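Filed under: Stage & Music, Notes

22 January 2023

Mitra Hosseinzadeh will present her song cycle Jatidari at the Starnero this July, in a staging for two voices, cello and spoken narration. The work draws on letters exchanged between sisters who worked in a commercial laundry, and it sets nine of them to music in the order in which they were written.

I attended a reading of the piece last autumn, when it was still in draft. The narrator carried most of the evening then, and several of the songs felt short. The composer has since extended the fourth and seventh, and the cello now plays under the spoken passages as well as between them. The running time is 97 minutes – there is no intermission.

The Starnero seats 100, and its stage is level with the front row. Readers who attended Butent there will recall how well a quiet voice carried in that room. For Jatidari the performers will stand to one side of the audience during the first half and move to the center for the final three letters.

The letters are mostly concerned with wages, weather and the health of an aunt. One describes a concert heard through an open window, and it was this letter that the composer set first. I would advise reading the printed texts beforehand, as the older spellings have been kept.
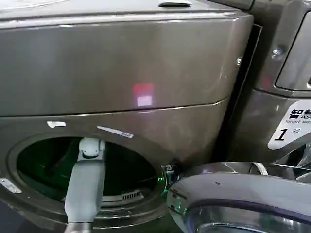
A front-loading washing machine in dark metallic bronze-grey.

Tickets are $25 and may be reserved through the Starnero box office. Latecomers will be admitted only after the second song. A short discussion with Ms. Hosseinzadeh will follow the opening performance, and I expect to post my notes on it before the end of the run.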